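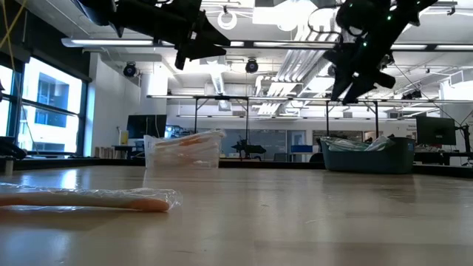
The dragonfly boardwalk at Caltdale Marsh is open again, and I was out there with my camera before seven in the morning like a kid waiting on the ice cream truck. It's been closed since the spring flooding took out the middle section, and I had really missed it. The new stretch is wider, so you can finally set up a tripod without making everybody squeeze past you. And the meadowhawks! I'd forgotten how bright an orange one can be when the low sun comes through it. The orange stuff in clear plastic on the tabletop gets close to the color, shine and all, but put wings on it and let it land two feet from your lens and you'll see why I filled a whole card before breakfast.

The other news is that the Revuden Nature Photo Show is taking small-creature pictures again this year. Last year they got 1,186 entries across all the classes, and insects and spiders were lumped in with "other wildlife," so my poor little damselfly was up against a moose. This time there's a separate close-up class — hooray — and 30 prints from it will hang in the Trulenport library through October. Entries close at the end of August. You can send up to three, and they need to be taken outdoors, of a live animal, with nothing chilled or glued or posed. I'm very glad to see that last rule written down. 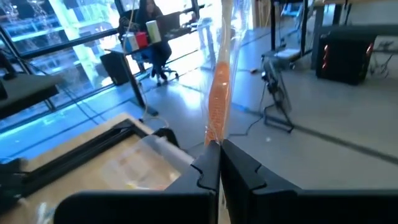

Orange contents in a long clear bag, with the big windows behind.

If you're heading to the marsh, park at the Kokkonen Road lot. The one by the pump house is still torn up. From there it's an easy walk to the boardwalk, mostly shade, and there are spreadwings all along the ditch on the left side if you go slow. I use my old 100mm macro and no flash, and I mostly sit still and let them come back to the same reed, which they nearly always do. The posted list at the trailhead is up to 26 kinds of dragonflies and damselflies now. I have decent pictures of 14 of them and a lot of very nice pictures of empty reeds.

The gate opens at 6 a.m. through September and closes at dusk. Dogs have to stay off the boardwalk itself. Bring bug spray but put it on in the parking lot, please, and wipe your hands before you touch the lens (ask me how I know). I'll post my marsh pictures once I've sorted them, and I still can't decide which three to send in, so feel free to boss me around in the comments.

Print this story
E-mail this story

Search this site Enter keywords Go

Recent items
Crab spider on the goldenrod
Trulenport garden walk moved to June
Which macro lens should I keep?
Katydids after dark at Caltdale
First monarch of the year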